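Drolier Bed-Making Service Opens to Small Hotels and Guest Houses This November

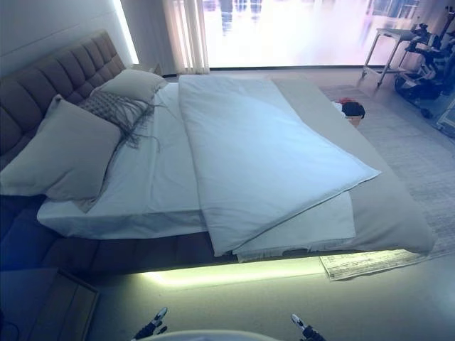
Press Notes, Issue 2, page 2

I've been making beds for a living, one way or another, for most of my adult life, so you can imagine how happy I am to write this one. My name is Mwangi Lukumay, I run the rooms side of things at Vulgate, and starting in November we're offering Drolier to any small hotel, guest house or rental owner who wants to try it. Drolier is a two-armed robot that works on beds. You rent it by the month, we bring it over, we set it up in your rooms, and we stay with you until your staff are comfortable with it.

I wanted the picture at the top to be a real kind of job — a big double with a tall tufted headboard, a white duvet lying across it at a slant, a fringed cushion between two pillows, a throw down at the foot end. Anyone who has cleaned rooms knows that bed. It has layers, and the layers like to travel together when you pull on one of them. Drolier's two grippers are down at the near side, by the base, and that's the spot where our setup people spend a lot of their time too.

So what do you get? The standard package covers the robot, the charging dock, delivery, a setup visit and phone support from 6 a.m. until 10 p.m. (a person answers, and quite often it's me). The monthly price is $1,478 for the first unit. If you take a second one for the same building, that one is $1,000 a month. There's no long contract. You can stop at the end of any month, and we come and pick everything up.

The software that plans the folds is called Jirker, and yes, I've heard all the jokes! It was written in our own shop and it takes its name from the first thing it ever learned, a short tug at the corner of a duvet. Jirker lets you save a finished look for each room type. Say you want the runner straight across the foot in the garden rooms and the pillows standing up in the suites. You make the bed once the way you like it, save it from the tablet, and that becomes the goal for that room. Changing it later takes a couple of minutes.

The grippers come from Schnyder, and I'm very fond of them. The fingers are small, so they can get hold of a single edge of a sheet, and they can be swapped by hand when they wear down. A spare set comes in the box.

Now for the limits, as I'd want to know them before I spent the money. Drolier is slow. A good housekeeper will beat it on any bed in the building, and I say that as a former good housekeeper. It's meant to work on one room while your people do the bathroom, the dusting or the room next door. Knitted covers and long fringe are still hard for it, and we suggest taking fringed cushions off first and putting them back at the end. It doesn't change a fitted sheet yet. We're working on that, and I won't promise a date. It also wants clear floor along the side of the bed, so loose cables, papers and shoes should be picked up before you start it. Thick rugs need a look from us during the setup visit.

People always ask me about jobs, and I'm glad they do. We built this for places that can't fill the shifts they already have. Lifting heavy mattress corners all day did my back no favors, and I'd love for the next person to get a break from some of that. We ask every customer to have the housekeeping team in the room for setup, because they'll be the ones telling it what a finished bed looks like.

Setup takes one working day for most places. We'll need a power outlet for the dock, Wi-Fi in the rooms you plan to use, and one of each type of bedding you own. If your duvets are unusual (extra long, very heavy, buttoned down the side), please tell us when you book so we can bring the right fingers.

Bookings for November visits are open now through the Vulgate office. Reporters who would like to watch Drolier work in person are welcome too. Ask for me, Mwangi Lukumay, and wear comfortable shoes — I'll probably hand you a pillowcase.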